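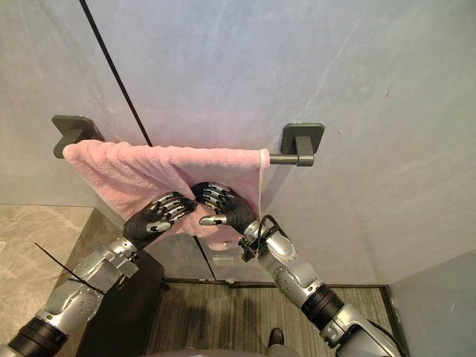
*Fig. 1. Pink towel on a wall-mounted bar, gathered toward the middle.*

## Session 2: Towels, bars and why yours is always damp

These are my notes for the Friday group, tidied up a bit. Bring them along, because I'll be scribbling on mine and I expect you to do the same!

We start with the bar. The one in Fig. 1 is the plain kind I like for teaching – a slim dark gray rod, a square bracket at each end, done. When you check a bar in a guest room, put your hand on the bracket and give it a gentle wiggle before you hang anything. Loose bracket? Write it on the room sheet and move on.

**Hanging it**

- Fold the towel over the rod and even up the two halves.
- Keep the side edge straight. Look at the right side of the pink one: that edge is hanging nicely.
- Run your palms outward from the center until the folds are gone.
- Leave a little rod showing if the towel is narrow enough.

Now look at the lower part of the same towel, all folds and wrinkles under the place where it's held. Thick fabric stays wet longest wherever it's bunched up, so spread it flat before you leave the room. (I did my whole first January at the Talero guesthouse without knowing this, and the laundry room had words with me.)

**Weights and washing**

I'll pass around two samples, the Druten at 800 grams per square meter and a much thinner Nendard. Feel both. The Druten is lovely and plush and takes forever to dry, so give it the full width of the bar. We wash both at 60 and skip the softener.

**For next time**

Hang one bath towel at home, straight after a shower, and check it before bed. Note where it's still damp – top fold, hem, middle – and bring me what you found.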